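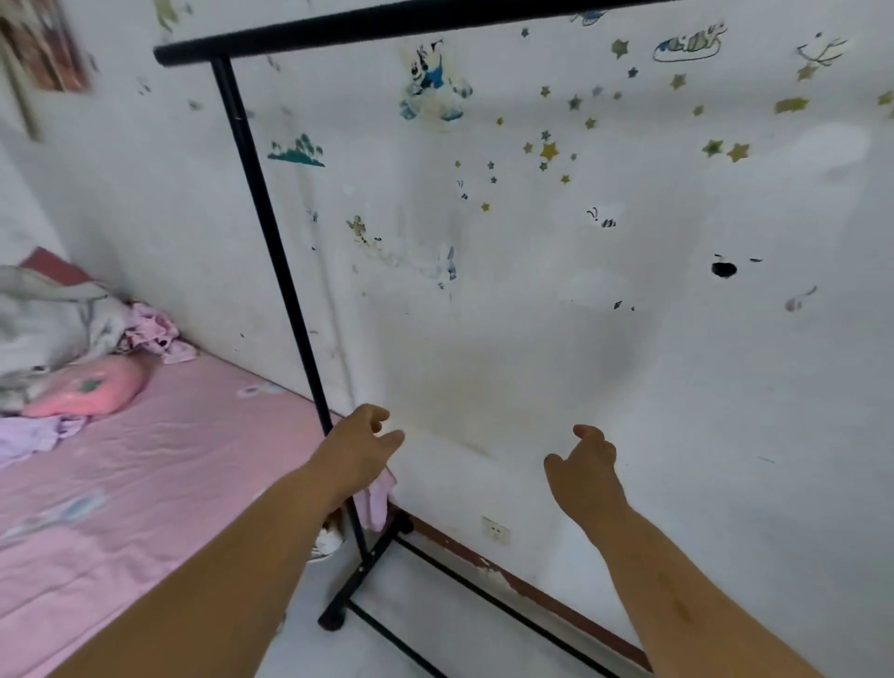 Unit 4 deals with the rules that govern work on light, movable furniture in occupied homes, both when a person demonstrates a task and when a robot later carries it out. Most published guidance on robot safety was drafted with fixed machines and fenced cells in mind, and it gives little help with an object that rolls away when it is pushed. A clothing rack on casters is the standing case for this unit. The one beside the bed has a rectangular base low to the floor, with one wheel at the front-left corner and another at the back near the wall, and a controller that treats such an object as fixed will plan a grasp on a pole that may have moved by the time the fingers close. The space around it also matters. There is a bed on one side, a low electrical outlet in the wall and a worn baseboard, and each of these falls under a separate rule below.

The notes follow the Bidelham house rules, third revision, as amended by Valbona Halilović in February. Where the house rules and the manufacturer's manual differ, the stricter of the two applies.

4.1 Terms

Free object: anything that moves under a push the robot is permitted to apply.
Restrained object: a free object held still by a brake, a second hand or a fixed surface.
Keep-out volume: space that no part of the robot or the held object may enter.
Soft boundary: a surface that may be touched at reduced speed, for example bedding.
Demonstration: one complete performance of the task by a person, from a stated start condition to a stated end condition.

A free object does not become restrained because it happens to be standing against something. The restraint has to be named in the task sheet.

4.2 Before work begins

The task sheet is filled in for the room as it stands on the day. Sheets copied from an earlier session are void. It records:

(a) the object to be handled and its class under 4.1;
(b) whether the casters have brakes, and their state;
(c) anything hung or draped on the object that is to stay there;
(d) outlets, trailing leads and heaters within reach;
(e) glass within reach, including windows;
(f) the end condition, in words a second person could check.

Item (c) is the one most often left blank. A small cloth hanging low beside a pole can be caught under a caster or wound into a joint, and perception software tuned on bare frames may not separate it from the pole. If the cloth is part of the task, say so. If it is not, remove it before the start condition is declared.

Item (d) requires a keep-out volume round every outlet. Under the house rules it extends 10 cm in all directions from the faceplate. The volume applies to the object in the hand as well as to the hand, so the swing of a base frame has to be included when the path is checked.

4.3 Handling long frames

A frame held at one point turns about that point. The operator, human or otherwise, should therefore take a second hold before the frame leaves the floor or changes direction. The preferred arrangement is one hand on the horizontal member and the other low on an upright. The upper hand sets the direction and the lower hand controls the swing of the base. 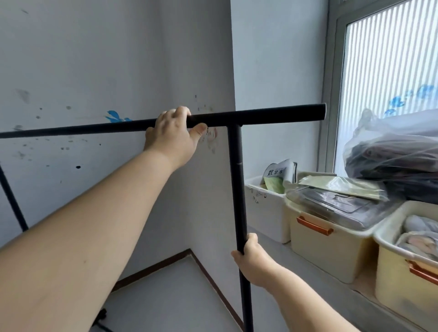 The two holds are recorded separately, each with its own start and release time. A release is permitted only when the other hold is established and the base is in contact with the floor. Demonstrations in which both hands release together are kept on file but marked as unsuitable for training a controller.

The free end of a horizontal bar needs its own check. People judge the position of their hands well and the position of a bar end poorly, and the end is what reaches a window first. End caps are to be inspected before use. A missing cap leaves an open tube, and the frame is then withdrawn until the cap is replaced.

Items stacked on or under a window ledge are treated as free objects unless the task sheet says otherwise. Bags and lidded boxes may be resting on one another, and contact with one should be assumed to move the rest.

4.4 Speed and force

For the Arnetti arm used in the practical:

Approach to a free object: reduced speed from the point at which the gripper enters the object's footprint.
Contact: stop if the object moves before the grasp is confirmed.
Travel with a held frame: walking pace is not permitted indoors.
Contact with a soft boundary: permitted once per attempt, then pause and re-plan.

Force limits are set by the supervisor and are not to be altered from the teach pendant. Femi Anozie holds the current values.

4.5 Records

Each session log gives the task sheet, the name of the person in charge, every stop and its cause. A stop with no cause found is entered as such. The practice of entering "operator error" where the cause is unknown is to cease.

The course archive holds 3000 demonstrations. Those made under the first revision have no entry for caster brakes and should not be pooled with later ones without a note. Ningsih Pelupessy can supply the list. Logs are kept for six years.

4.6 Reading and practical

Read sections 2 and 5 of the house rules, and Aranka Major's note on two-handed release – the appendix may be skipped.

Groups for the practical are limited to six. Bring a completed task sheet for a room in your own home containing at least one free object. Sheets without an end condition will be returned unmarked. The workshop is open on Saturday for anyone who has not yet been passed on the pendant; see Slamet Chin for the key.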